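About Us

Hi, and welcome! I'm Eduardo Marquez, and I run Uvus, a small shop that writes house rules for robots. More exactly, we write the test sheets, checklists and pass marks that people use when they want to say a household robot can do a chore and have somebody else believe them.

I started Uvus after too many years of watching demos where everybody clapped and I couldn't tell what had been tested. We're six people now, above a bakery (yes, we eat too much bread), and most days you'll find us arguing over one word in a checklist.
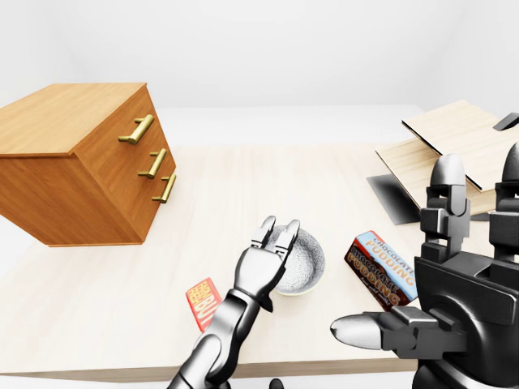
Our first rule is that the starting layout gets written down before anyone presses go. We call that sheet the Lorka card, and it's still the thing I'm proudest of. It names every object on the table and says which way it faces, so if the pudding box stands to the right of the bowl, the card says so, and the next team sets it up just like that. The card also says where the hands begin. A hand waiting over the bowl has a much shorter trip than one parked down by the table edge, and I've seen that one detail turn a so-so score into a great one!

Rule two is about counting. Every try goes in the log – the boring ones, the botched ones, the ones where somebody forgot to load the right settings. Our longest log so far has 356 tries in it, and I've read every line. 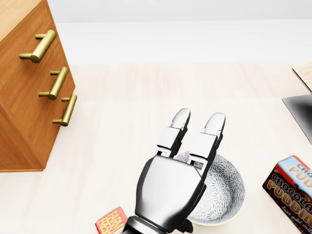
You also can't change the pass mark once the tries have begun. If you wrote "drawer fully closed" on the sheet, then nearly closed is a miss, even on a Friday when everyone wants to go home. We hold simulated runs to the same paperwork as real ones, and we ask people to say plainly which kind they ran. Scores from the two never go in the same column.

Our rule book, Muketti, is in version 7, and we open it up for changes every January. Anybody can send us a note.

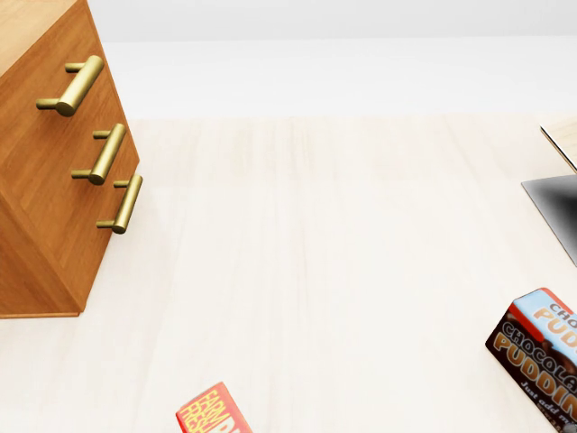
Ashour wrote in to say that the reset rule was too soft, and that a tester who nudges one object back by hand ought to start the whole set over. We went back and forth on it for weeks (I lost), and the stricter wording is in the book now.

We also teach a one-day class for new testers, eight seats at a time, with plenty of practice filling in cards and a long lunch from downstairs.
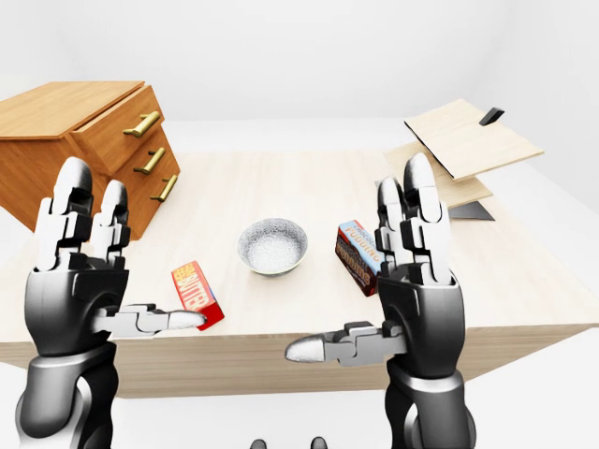

Do I need my own robot to take the class?
Just bring a laptop and a pen. We work from recorded and simulated runs all day, and you'll go home with a full set of blank cards.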